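The Nightstand Drawer, and Where All the Cords Went

October 9, 2018

I did not mean to spend my whole day off on a nightstand. I went looking for a cough drop. I had a tickle in my throat, I knew there was a bag of them in the drawer next to the bed, and I pulled, and the drawer came out maybe three inches and stopped dead. Something in the back had stood itself up on end. If you have ever tried to work your hand into a three-inch gap and flatten a rolled-up magazine by feel, you know how the next few minutes went.

So out it all came. I put an old towel down on the bed and just started piling.

I should say that I love this nightstand. It came from the big secondhand place out on Broment Road, the one with the couches stacked up to the ceiling, and I bought it the same week I moved in here. It's real wood and it's heavy, and it has that warm honey color that everybody was painting over for a while. My sister-in-law told me to paint it white. I said I'd think about it, and I have now been thinking about it for over 16 years! The top still has its shine, too, mostly thanks to me being a complete pest about coasters.

The drawer, though. The drawer has never had any rules. Everything I take off, empty out of a pocket or stop reading at midnight goes into it, and then I shut it.

What was in there, as best I can remember: the cough drops (stuck together in one lump, no good to anybody). Three lip balms, all of them nearly new, which explains why I keep buying lip balm. A paperback I swore I had lent out. Hair ties. A sewing kit from a hotel. The manual for a Plirix clock radio that I gave away ages ago. Earplugs, loose, the orange foam kind, rolling around with bits of lint on them. A get-well card from January that I had wanted to keep and was very glad to see again. Two buttons off a coat I still have. A takeout menu from Sfakianakis, from back when they did the lemon soup on weeknights — I put that on the fridge for sentimental reasons, since the prices alone are worth looking at.

And cords. My goodness, the cords. I had cords for phones I can't even picture anymore. There was a charger for a camera, and a flat gray thing with a plug on one end and a shape I've never seen on the other. They had all knotted up together around the magazine, and I sat on the edge of the bed picking at them like a necklace chain. My trick, if you want one, is to find an end and push it back through instead of pulling. Pulling just makes the knot madder.

Once the towel was full I made myself sort it right then. I know myself. If I'd folded the towel over the pile and told myself I'd get to it after lunch, I'd have been sleeping on the couch. So there was a pile for the trash, a pile for some other room, and a pile that got to go back. The other-room pile was the biggest by a mile. Buttons to the sewing basket, batteries to the kitchen, the paperback to the shelf, the menu to the fridge. I must have walked up and down the hall enough times to count as exercise.

Then I cleaned the drawer itself. I didn't want to get the inside very wet, because it's bare wood in there with no finish on it, and bare wood soaks up everything. I ran the vacuum hose around the corners first and got all the lint and pencil shavings (why were there pencil shavings?). Then I went over it with a cloth that was barely damp and left it standing open for a good long while with the window cracked. The top got a regular dusting and a tiny dab of the Ustach polish my neighbor swears by. A little goes a very long way with that stuff. I used too much on the dresser once and my hairbrush slid right off.

I rubbed some plain candle wax along the runners while I was at it. If you've got an old wooden drawer that squeaks or sticks, try it, it takes no time at all and you probably have a stub of candle somewhere. Mine was in the drawer, naturally.

When it came to putting things back, I decided that only one charger gets to live by the bed. It's the little white cube with the black cable, and every other cord I'm keeping went into a shoebox in the hall closet with the lid on. 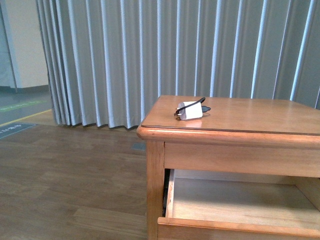
One charger on top and not a thing in the drawer. I hardly recognize it!

I did look at it for a minute before I put anything in. That pale wood on the bottom is so pretty, and I'd forgotten what color it even was under there. I was half tempted to leave it bare forever, but a person needs somewhere to keep her reading glasses.

So now it holds the glasses, one lip balm, a fresh bag of cough drops, the card, a pen, and a small notepad for the things I think of at two in the morning. The earplugs got tossed and I bought new ones, and they're in a mint tin with a lid that snaps. I thought about buying one of those divider sets and even went and measured, but then I used the bottom half of a checkbook box for the small stuff and it fits just fine. Free is my favorite price.

The gray mystery cord is still sitting on my kitchen counter. I can't bring myself to throw it out, because the day I do, I'll find whatever it belongs to. It's flat, a bit longer than my arm, and the odd end is sort of like a D with a notch taken out of it. If that sounds familiar to any of you, please leave me a comment and put me out of my misery.

Next up is the nightstand on the other side of the bed, which has a drawer that I haven't opened all the way since we got the new mattress. I'm giving myself the week off first.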